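The Remainder

The planner at Derance ran its nightly replay in May as it had in every month before, and at ten past four in the morning it stopped. The log gave the reason in one line: 2,496 episodes read, 1,922 accepted, remainder unresolved.

The engineer on shift read the line twice and opened the remainder.

Replay was a plain procedure. Each episode held a stream of images, a gripper width and a pose, all sampled at the same rate. The checker rebuilt the path of the hand from the images, compared it with the logged pose, and rejected any episode in which the two drifted apart by more than 10 millimetres. Rejected episodes were marked as rejected. They were never marked as unresolved. The word did not appear in the documentation, and a search of the source found it once, in a branch written by the Wastidura office before that office closed.

The comment above the branch said: hold if the path is good and the goal is not known.
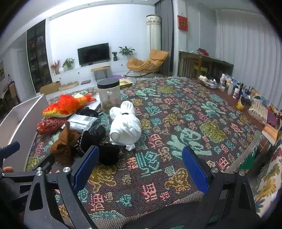

The goal estimator took the last frames of an episode and worked backwards. If the fingers closed on a thing, that thing was the goal. If they opened over a surface, the surface was. It was a crude method and it had served for three releases. On the held episodes it returned a flat distribution, every candidate at the same weight. The engineer stepped to a frame in which the fingers stood wide over a dark blanket stitched with Chinese characters, and asked for the candidates. The white bundle with the band around its middle was nearest. The orange-red fish scored the same. So did the jar with the black lid, and so did the larger characters in the weave, which the segmenter had cut out as objects and numbered with the rest.

The engineer filed that as a defect against the segmenter. Pattern on cloth should not be offered to a grasp planner. Then the engineer masked the characters by hand and ran the estimator again.

The distribution stayed flat.

There was a second tool, Cluvska, kept on the old server for comparison. It scored intent from speed alone. A hand that means to take something slows before it arrives, and the point of slowing can be projected forward along the path. Cluvska needed 1,000 samples and the episode had more than that. It ran for a minute and printed a curve with no minimum in it. The hand had approached each candidate at one speed, paused, and gone on to the next – and the pauses were all of equal length.

The engineer sent the curve to Xu, the review system, which answered every query within the hour and had no opinions. Xu returned the standard form. Path: valid. Timing: valid. Goal: none supplied. Under recommended action, where the form usually said discard, it said hold.

At six the building's heating came on. The engineer wrote a short patch with two parts. The first removed flat textures from the candidate list. The second added a class to the label set, to be used when an episode visited everything within reach and took nothing. A class needed a name of no more than eight characters. The engineer tried inspect, which was taken, and survey, which was reserved, and typed look.

The replay was started again from the beginning. It read 2,496 episodes and accepted all of them.

The engineer committed the patch, went back to the branch from Wastidura, and left the comment as it was.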